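Setting Up the Wrist View on a Simulated Bench Cell

By Melur Tambunan
January

Print this page | E-mail this page

If you have been following along with the Tornstead bench cell, you already have an arm that homes properly and a gripper that opens and closes when you ask it to. Now comes the part I enjoy most, which is getting the wrist view lined up so that the arm can work close to the appliance without bumping its nose on it. Set aside an evening, put the kettle on, and please save a copy of your cell file before you touch anything (I keep mine in a folder called Plulness, for reasons lost to time).

Start with the arm parked well back from the table. Open the cell file, find the wrist mount, and set all its offsets to zero. Yes, all of them, even the ones you were fond of! Old offsets carried over from another gripper cause more muddle than anything else I get letters about.

Next, slide the view back along the wrist until the gripper shows up along the bottom edge. You want both fingertips in sight, one coming in from each side, and the flat bar of the palm running straight across beneath them. If the bar slopes, your mount is rolled. Fix that now, at the mount, and leave the arm joints alone.

Once the bar is level, bring the arm in toward the appliance. Go slowly. I drop the speed to 3 percent for the last stretch and keep one finger on the stop key, even though there is nothing in a simulation to break. It's a good habit to have in your hands by the time you stand in front of a real one.

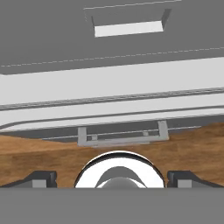
Close in on the appliance in the simulated cell. The palm bar is level while the appliance and its bracket sit at a tilt.

Look at the long lines on the appliance at this point. If they climb to one side while the palm bar stays flat, the wrist is turned a little compared with the appliance, and the mount itself is fine. Turn the last joint in small steps until the groove in the white panel runs parallel to the bar. Then check the two posts of the bracket against each other – they should come out at the same height when you have it right.

Now for the finger pads. Each finger has its own small pad, and you want to be able to see both of them through the whole stroke. Open and close the gripper a few times and watch. If a pad slips out of view when the fingers are wide, move the view back a touch and check the bar again.

Last, let the cell run. I use the Vidach test loop, which goes in, pauses, backs out and starts over, and I let it do 3,000 passes while I get on with supper. My last run stopped at pass 398 with a contact warning, and the culprit was an approach point I had set too near the table. I raised it a little, started again, and had no more trouble. When your run finishes, save the mount settings under a new name, and write the date in the notes box. You will thank yourself in the spring.

Reader comments

Irfan Naqvi wrote:
Zeroing the offsets did it for me, thank you. Mine had been rolled since I swapped grippers and I'd been correcting for it at the last joint the whole time.

Choo wrote:
Do you redo the loop after every change, or only when the mount moves? About 3,000 passes takes my old machine most of the night.

Melur Tambunan wrote:
Only when the mount or the approach points move, Choo. For small things I run a short loop and go to bed.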